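Last updated: 18th September
Reading time: 3 minutes

NOTICE OF CREDENTIAL RENEWAL

To the resident of Unit 40, Bilham House. The Novo access system will retire all default passwords in November. Residents are required to register a name of their own choosing.

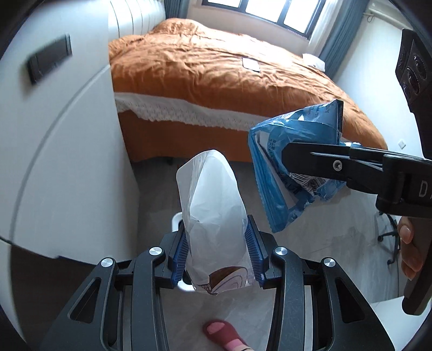
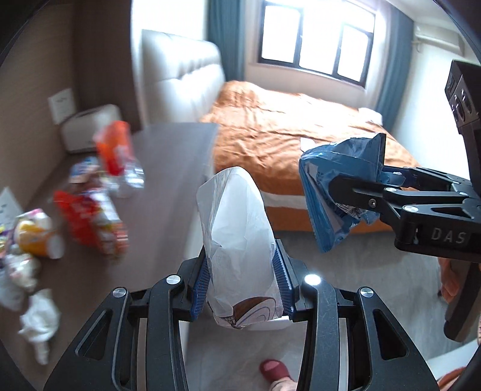

A white plastic bag, as it appears in both photographs.

Gil-soo Seol read the notice twice and entered his name. The system replied that the name was in use. He entered it with a hyphen, and then without one. Following the third attempt, the matter was referred to the Zandham office.

The office confirmed that the name belonged to an account opened 18 years earlier by the previous tenant, a Mr. Wang, who had selected it from a list of suggestions.

Mr. Seol was invited to select a name from the same list. He reviewed the 4 that remained and chose "Wang." The door opened at once, and the lights in the hall came on at the level Mr. Wang had preferred.

This site uses cookies. By continuing, you accept our cookie policy.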